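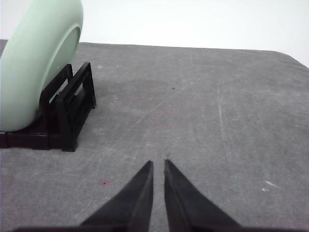

May, 16:10. Drying notes, bowls.

Mint bowl stored on edge in the black plastic rack, leaning slightly back. Foot ring traps rinse water when the bowl dries upside down on a towel. On edge it drains from the lowest point of the rim.

Towel: 110 min to dry at 22 °C. Rack: not timed yet. Kristaps to run 4 repeats with the same rinse, no wiping.

Slot spacing is fine for plates, tight for the deeper bowls. Vaida has the calipers. Check the gray surface under the rack for damp after each run.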